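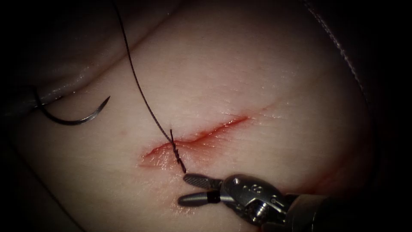 PLINDAMTHORPE, Jan 12, 2024 – Dendix has released a revised version of its Zevulari suture practice pad, with a softer top layer and a new set of instructions for wetting the surface before use. The pad is made for closure practice on shallow and medium-depth incisions. It replaces the version that has been on sale since August.

By Sutrisno Entili
Skills Lab News > Wound Closure

The main change is in the way the pad parts when it is cut. The earlier top layer was stiff enough to spring back after a light pass of the blade, and trainees tended to cut deeper to get a visible gap. The new layer holds a narrow opening along a shallow cut and a wider one where more pressure is applied. A single incision can run from a gaping wound to a scratch, as it does on a pad where the cut is widest at the lower left and fades to pale pink toward the upper right.

Dendix says this is the kind of wound the pad was revised for. A tapered incision asks for a different bite at each end. At the open end the needle has to enter far enough from the edge to pick up both layers. At the shallow end the same bite will gather too much surface and leave a ridge.

The pad is built in three layers. The top one is pale and carries fine pores and creases. The second is thicker and takes most of the needle load. The base is a backing mesh that stops the pad from tearing when thread is pulled tight. Red coloring is added at the cut line by the instructor and will spread a little past the edges on a wet pad. The company considers this normal and does not recommend blotting it before the first stitch.

Wetting is now part of the standard setup. The pad is soaked for 10 minutes, drained, and then misted during longer sessions. A dry surface drags on the thread and makes braided material in particular feel rougher than it should. Too much water causes glare under a strong lamp, and fine thread can be hard to follow against it. The instruction sheet suggests moving the lamp before wiping the pad.

The Radulović Skills Center, which tested the revised pad over 20 sessions, used it with a curved needle and dark braided thread. Its report puts most of the trainees' trouble at the first stitch, placed at the open end of the wound. Tails left upright over the incision were often caught by the next pass of the needle. The center now asks trainees to lay the tail to one side of the cut line before picking up the needle again – a small change, but one that reduced snags in later sessions.

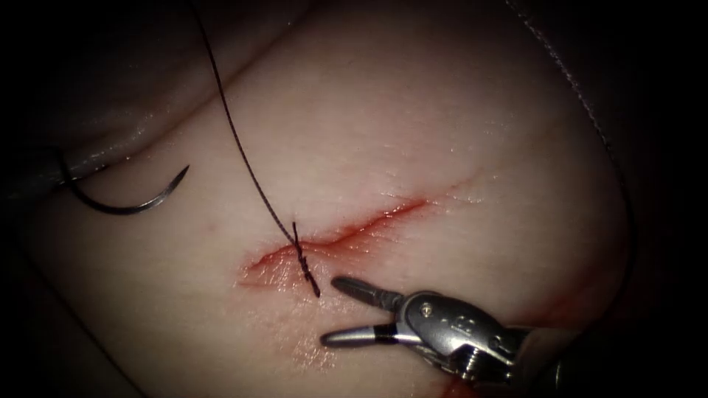 Thread handling and pad life

The same report covers thread length. Trainees who started with a long thread kept it clear of the field more easily when the slack was run off to one side. Slack that crossed the incision had to be moved before each bite. The center did not set a fixed length and left the choice to the instructor.

Pad life depends on how close together the incisions are made. Dendix gives a limit of six incisions per pad, with an uncut strip between each line and the next. Two lines can be worked on the same surface in one session, and one may be left partly stitched while the other is started. Needle holes in the strip between them weaken the top layer, and stitches placed there will pull through under light tension.

Used pads should be rinsed, dried flat and stored away from direct light. Thread can be left in place if the closure is to be graded later. If it is removed, it should be cut close to the surface and drawn out along the line of the stitch.
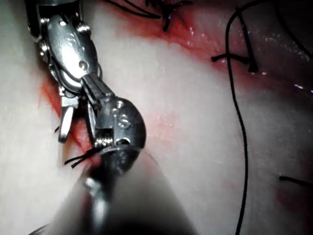

Can a closed incision be opened and stitched again?

Once is acceptable if the edges are still clean. After a second closure the needle holes run together, and the result says little about the trainee's spacing. Dendix advises starting a new line at that point.

The revised pad is shipping now in boxes of 10.

Shares: 20 | Comments: 3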